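Workshop notebook -- Kidcombe bench
Jan 16, 2018

Hide glue, batch 2, continued from the December pages.

Soaked the granules overnight in cold water, then brought the pot up slowly in the water bath. Batch 1 went stringy and I think I let it get too hot while I was on the phone with Gagnon about the clamps. Watched the thermometer this time. The glue ran off the brush in a thin sheet and smelled the way it should.

Glued up 16 lap joints, maple to maple, half with sized faces and half bare. Rubbed each one until it grabbed, then clamped. Noeline Tipoki did the bare ones and I did the sized ones, which we should have split the other way for at least a few, so we can't say whose hands made the difference. Next batch we alternate.

Curing time is 168 hours before anything gets pulled. Last time I broke three early out of impatience and the numbers were useless. Leave the rack alone, please.

Ostevon granules are nearly gone. The Civine ones are coarser and need a longer soak -- Noeline wants to try them with a little urea for more open time. Fine by me, but as a separate batch with its own label.

The press was reading low again. Checked it against the dead weights and it is fine up to the middle of its range, then falls behind. Nothing over 4,000 newtons goes in the table until it has been looked at.

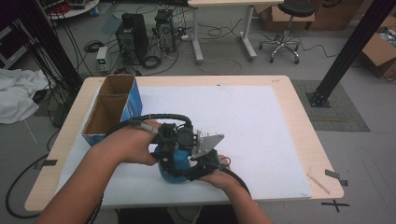

Storage for the offcuts and broken halves is still not settled. I want both halves of every joint kept, because the torn fibers tell more than the load figure does. A cardboard box split into two tall compartments, like the blue printed one on the white board, would do for a batch: sized in one side, bare in the other, open at the top so the labels can be read without tipping everything out. Pencil the joint number on the end grain before it goes in.

To do: order brushes, wash the pot, write up the soak times for Civine.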